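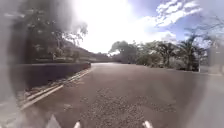 The Kundonside Outdoor Robot Club builds and drives small robots that follow a road without anyone steering. Most of our work happens outside, where surfaces change from one stretch to the next. Loose gravel on the asphalt is a normal part of a run, and so are faded edge lines and a bright sky over the bend. The questions we get most often are answered on this page.

## Joining

**Do I need to know how to code?**
No. New members start with wiring, battery care and reading logs. Coding comes later, and some members never get into it much.

**How old do I have to be?**
You need to be in grade 6 or above. Younger siblings can watch if a parent stays with them.

**When do you meet?**
Twice a week at 5 p.m. during the school year. We stop for the summer and start again in September.

**What does it cost?**
Nothing for the workshop. Bring your own safety glasses and closed shoes.

## The robots

**What do you drive?**
The club has two robots, Temix and Brabec. Temix is older and slower. Brabec has a newer motor board and gets most of the road time.

**Can I bring my own?**
Yes, if it has a stop switch you can reach from behind. We check it on the bench first.

**How does a robot know where the road is?**
Our code looks for painted lines first. If it can't find them, it compares the road surface with whatever is beside it, such as a wall or a strip of dirt. Strong glare causes the most trouble for both methods.

## The Pesano Run

**What is it?**
Our club competition, held in March. Each team drives a 1000-meter course with no steering input.

**How is it scored?**
You start with 1000 points. Touching the robot costs 50, and crossing an edge line costs 20. Time only matters in a tie.

**Can we sweep the course?**
No. Leave stones and gravel where they are.

**What if it rains?**
We move to the next dry meeting. Teams keep their starting order.

**Can one person enter alone?**
Yes, but you still need a second person to walk behind with the stop switch. Ask at a meeting and we'll find you one.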